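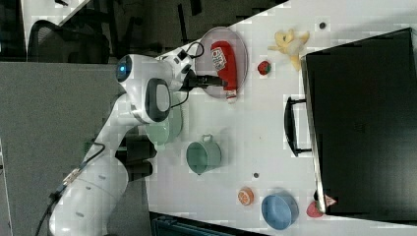 Equipment Plan, Second Report: Tabletop Handling Work

Projects > Hawthorne > Reports > Equipment

Overview Reports Budget People Contact

Submitted Jun 4, 2023 by Elīna Paulauskas, Clorholm, for Agnese Sepp, program office

Where we are

The Hawthorne award covers equipment for kitchen-object handling. One arm is installed at the Bredlow site and in daily use. The current work is picking up a bottle that lies across a plate. We chose the ketchup bottle because it is round, it rolls, and it is close to what the gripper can open around. The plate makes it harder, as the fingers have to come in without pushing the rim.

We have logged 432 attempts on the bottle task since February. The written breakdown by object went to your office separately and I will not repeat it.

What we bought

The arm and gripper came in on budget. Table and mounting hardware came in under. Cabling went over by $48, all of it on longer leads. The first set was too short once the arm had to reach the far side of the table, and we should have measured with the arm extended before ordering. The cable on the wrist still loops out over the work area. A clip kit is on the list below.

Toy food and dishes were bought from the consumables line. These are cheap and we replace them as they wear. The large black appliance with the side handle takes up most of one side of the table, so the dishes and toy food share what is left. That is workable for single-object tasks. It will be tight when we start on sequences, such as clearing the plate and then moving the cup.

What we are asking for

1. A second set of gripper fingertips, softer than the ones fitted now. Indell quoted $700 for the set, including the adapter plate. Their lead time is the longest of anything on this list, so we would like to order first.

2. Cable clips and a sleeve for the wrist. This can come out of what was left from mounting.

3. A wider tabletop. No quote yet. We would keep the present one as a spare — it can be used for setup while the other is running.

We are not asking for a second arm this period. The first draft of the plan had 2 arms by the end of the year, and I would like to move that purchase to the next budget. One operator can keep one arm busy, and we have no one to staff another.

Open items

The service contract on the arm is unsigned. The supplier wants a yearly payment in advance and our purchasing office prefers quarterly. Agnese, please let me know if the award terms allow prepayment.

The fingertip order needs your approval before Indell will hold the price.

Contact: Clorholm project office | Copyright Clorholm | Back to top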